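4.2 Rules for the Shared Work Table

The rules in this section apply to every table of the Clurnari cell, and were revised after 162 of the 1,310 trials had to be repeated.

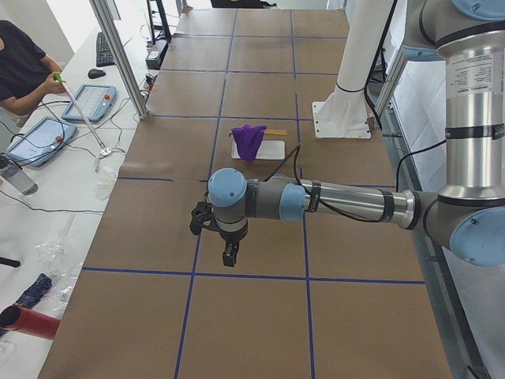
Cernitz, 30th March

Rule 1 concerns the operator. The seat is placed beside the table, outside the frame post, and the pendants stay within reach of the hand.

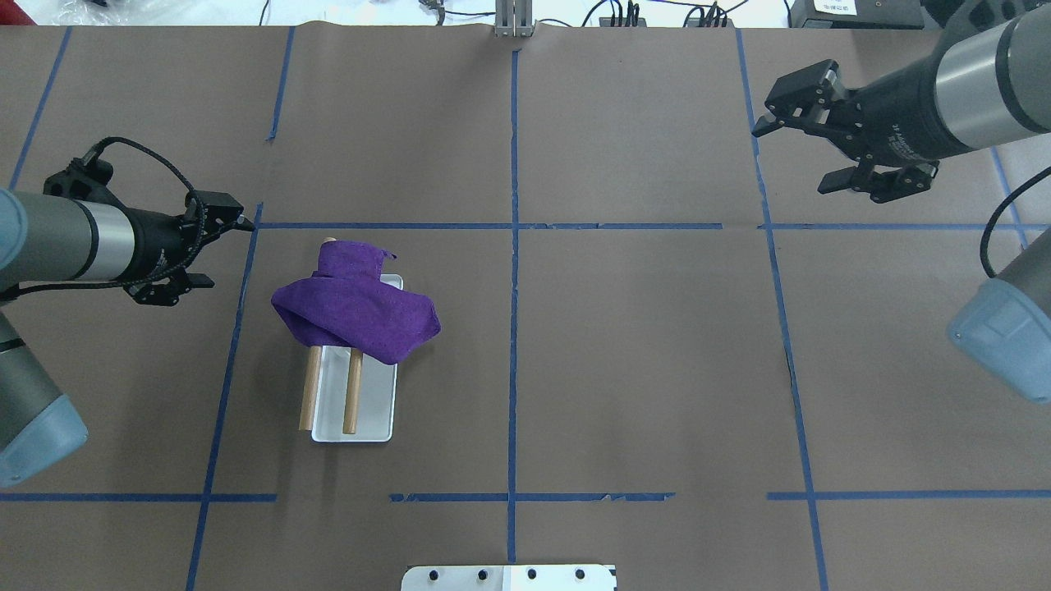 Rule 2 defines how positions are written. Each object is assigned to one cell of the grid, and its cell is recorded before the arms are enabled. For a tray with a cloth draped over it, as in Figure 2, the cell of the tray is used for both - the cloth has no entry of its own until it is lifted.

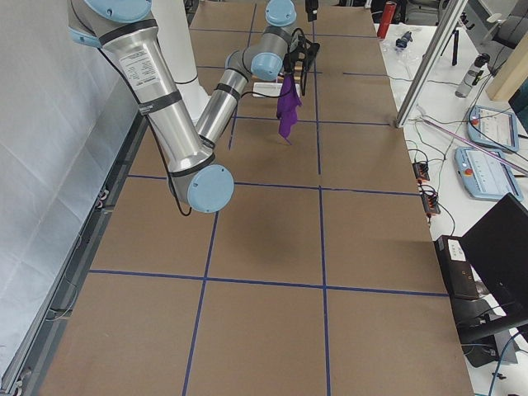
Author: Safety and Methods Editor, Hadmont Laboratory

Rule 3 limits the transfer of soft items. While one gripper holds a cloth, the other arm must not enter the same cell. A pause of 15 seconds is required after any manual stop.

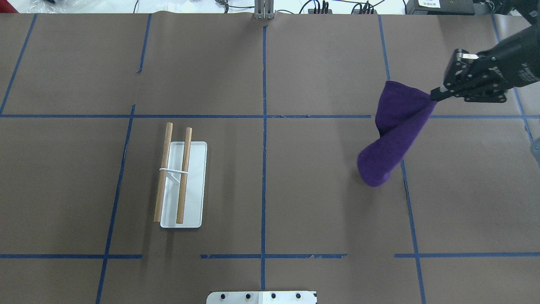
If the pause is not respected, the trial is marked invalid and the reason is noted in the log, following the Thibodeaux protocol.

Figure 2. Tray and cloth between the two arms.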